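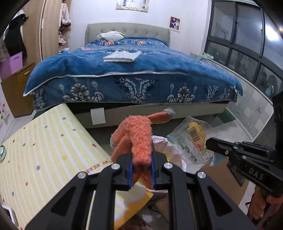

Plollstead Toy and Book Exchange
Minutes of the September meeting
Held in the back room at Lamumwood, 7.30 pm

1. Apologies
Two apologies were received before the meeting. Both had sent comments on item 5, which were read out when the item was reached.

2. Minutes of the last meeting
Agreed, with one correction. Under "Storage", the shelves offered to the exchange are 100 cm wide, and the minutes gave this as their height. The height is still not known. The person offering them will measure before the next meeting.

3. Matters arising
The key to the outside cupboard has been copied. One copy stays at Lamumwood and the other goes with whoever is running the session.
The noticeboard at Brorken has been taken down for painting. Our poster was saved and can go back up when the board does.
The question of whether to take jigsaws was left over from last time. It was agreed to take them only if the owner has made them up and is sure they are complete. Anything under 50 pieces can be checked on the day by the person at the table.

4. Sorting at home
Several households are now keeping and sorting items between sessions. Most of this is being done in bedrooms and on landings, with things on the floor by the bed until they can be bagged. Soft toys, play mats, children's books and small packaged items have been ending up in one heap, along with the wrappers and bags they came in. It takes a long time to separate them on the morning of a session.
The following was agreed:
Soft toys are to be kept together and apart from everything else. Long-haired or curly ones pick up fluff and crumbs and should be shaken outdoors before they are bagged. Tails and limbs should be given a gentle pull at the seam. If the stitching gives, put the toy in the mending bag.
Folding play mats should be opened fully, wiped on both sides, left open until dry and then folded along their own creases. They should be stored upright against a wall. Two mats came back from the summer session with new creases across the middle after being stored under boxes.
Picture books, board books and cards go flat in a box, not in carrier bags. Corners have been getting bent.
Items still in sealed packaging are to be left sealed and the barcode label left on. Families who want to give them as presents have asked for this.
Lids, jars and any glass must not be put in with the toys. Check under and behind the mat before packing up. Glass of any kind goes back to the kitchen or out to the recycling.
Empty wrappers and crinkly plastic bags should be thrown away at the time. It was pointed out that they get packed by mistake and make a box look fuller than it is.
Flattened cardboard is still wanted, for putting down on the floor and for lining the bottoms of boxes.
One member asked whether beds could be used for sorting as they are a better height than the floor. The feeling was that this is up to each household, but toys that have not been cleaned should not be put on bedding. An old sheet or towel underneath would do.

5. Washing soft toys
There was a long discussion. At present some people wash everything and some wash nothing. The written comments were one for and one against washing everything. The member against had lost a knitted rabbit in a hot wash and felt that brushing was enough for most toys.
Agreed: follow the label where there is one. Where there is no label, wash by hand in cool water, squeeze in a towel and dry on a rack. Toys with batteries or sound boxes are to be sponged only. Anything still damp on the morning of a session is to be held back until the next one.
The cost of washing powder was raised. Members who wash more than a few loads may claim for a box of powder. Receipts are needed.

6. Report on the summer session
393 items were brought in, the most so far. Books went quickest. Play mats and larger floor toys were all gone by noon. Soft toys moved slowly, as usual, and 4 bags were left at the end. These have been shared out between households and will be looked through under the new rules.
The door was too crowded for the first half hour. Next time people bringing items in will use the side entrance and people collecting will use the front.
There were complaints that the book table was too low for adults and too high for small children. No other table is available. A mat will be put down beside it with a box of books on the floor.

7. Rustad
The exchange has been asked to run a table at Rustad over the winter. Members were in favour but wanted to know about parking, heating and whether anything could be left there overnight. The secretary will write and ask. No decision was taken.

8. Labels
The present stickers leave a mark on book covers. Paper tags on string were suggested for soft toys, and slips tucked inside the front cover for books. Agreed to try both. The remaining stickers can be used on boxes.

9. Any other business
A mint tin of assorted buttons has been handed in. It will go with the mending bag and must be kept well away from the toy tables.
The kettle at Lamumwood needs descaling. Members using it are asked to check the spout before pouring.
Somebody has left a child's green raincoat on the pegs. It will be kept until the next meeting.

Actions
Measure the shelves: member offering them
Write to Rustad: secretary
Buy paper tags and string: secretary
Type up the sorting rules on one sheet and send to all households: chair
Put the poster back at Brorken when the board is ready: to be arranged

The meeting closed at 9.10 pm. The next meeting will be in November, same room and same time.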